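Folding, and where it stands

I keep a list of household jobs and move them between three columns: done by machine, done by machine if you tidy up for it first, and done by me. Hoovering has been in the middle column for years. Folding has never left the third.

The demonstrations have improved a good deal. The Zevance arm folded 83 towels out of 100 at the open day in December, by the firm's own count, and I saw nothing to make me doubt it. The towels were all the same size and the table was clear. A towel is close to an ideal case: four corners, two faces that can be swapped, no front, nothing sewn on. The Rinton unit was given T-shirts and managed 52. Most of its failures came at the first pick, where it took two layers when it wanted one.

Layers are the main difficulty. A camera sees the top surface of the cloth and has to guess at the rest. A person pinches, feels the edge slide between finger and thumb, and lets go of the extra layer without looking. A two-fingered gripper with rubber pads can grip well enough. Knowing what it has gripped is a separate problem, and pad texture only solves the first one.

Dark clothes make it worse. On black fabric the fold lines have very little contrast, so hem, pocket and crease all come out as much the same faint edge. A waistband in another colour helps, as it gives the software one long feature to find and a direction to square everything else against. Elastic takes some of that back. Pull a waistband by its ends and it comes away a different length from the one that was measured.

Then there is the surface. Nearly every published figure comes from a flat, rigid table in a plain colour. At home, folding gets done on beds, sofa arms and cushions. Push a fingertip down on a cushion to get under a hem and the cushion goes down with it, so the hem stays where it was relative to the fabric below. I have not seen a stated success rate for soft surfaces from either firm. I asked Zevance and was sent the towel figure again.

Speed matters less than people say. The Zevance arm took 70 seconds a towel, and I would accept that if it ran while I was out. What I would not accept is sorting the basket, turning things the right way out and laying each one flat for it, which is most of the work.

So folding stays in the third column. I would move it up for a machine that could take mixed clothes from a heap and leave them in a stack, on whatever surface was free. Sorting socks can wait.

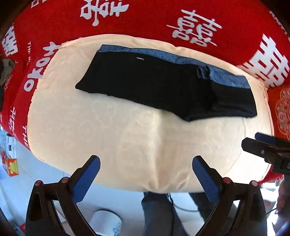
Posted by Julen | Filed under: Chores, Grippers | 4 comments

Black shorts on a cream cushion, waistband along the top. The contrast between band and body is good. The pocket seam is only slightly lighter than the cloth next to it, and the hem bunches at the lower right corner, where I would expect a first pick to go wrong.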